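Brornine Feather Shuttlecocks, Practice Grade, Tube of 9

If you've ever stood in the garage holding the last good birdie of the evening and wondering where the rest of them went, you already know why we keep so many of these on the shelf. The Brornine practice shuttle has been in our badminton section since the store on Ditgate Road opened, and it's still the one we hand to people who come in asking for "something decent for club night that won't make me cry when it breaks."

It's a medium-speed shuttle with a white skirt and a rounded cork base. The flight is steady and honest on clears, a touch slower on the drop than the tournament grade, and most folks stop noticing the difference after the first game. We've sold these to school teams, church gyms, backyard families and one very competitive office league, and they come back for more every August when the indoor season gets going.

A few things worth knowing before you order

Speed. These come in one speed only, which suits most heated halls at normal elevations. If you play up in the mountains, have a look at the slower Tekano shuttle instead.

Storage. Keep the tube standing upright, somewhere that doesn't get too dry. Feathers turn brittle in a warm closet – a cool basement shelf is lovely. Some of our customers hold the open tube over a little steam the night before they play, and that does seem to help.

Handling. Take each shuttle out by the base and slide it back the same way. Tugging on the skirt bends the vanes, and a bent vane wobbles. If one gets a little ruffled, smooth it gently between finger and thumb before you serve. 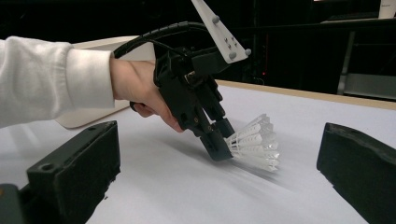 Shuttlecock, held by the base. The overlapping vanes show in the skirt.

Details
Pack: 9 shuttles per tube
Color: white
Use: indoor practice and club play
Price: $14 per tube, or $51 for four tubes

Orders placed before 11 in the morning go out the same day. Unopened tubes can come back to us any time within the season. Opened ones we can't take, I'm afraid, but do write if a tube arrives crushed and we'll send you another.

Goes well with: Savolainen grip tape, Tekano net set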